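# The floors at Hurnside

Jun 2, 2022

I have worked nights at Hurnside long enough to have opinions about floors, and since October I have had opinions about robots too.
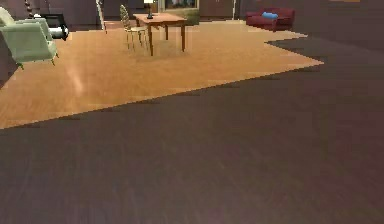

When the Titau machines came in, all 32 of them, we were told they would take the dull part of the job off our hands, and I'll admit (a little grudgingly) that they did. My knees are grateful. But the dull part was also when we talked — two of us going down a long room together, catching up on kids and bad landlords. Now I mostly answer alerts by myself and go where the screen sends me.

I don't want the mops back. I'd like the saved hours shared out kindly, with a longer break we all take at once, and some say in the routes, as the crew over at Sitbridge has. We know these rooms, and it would be nice to be asked.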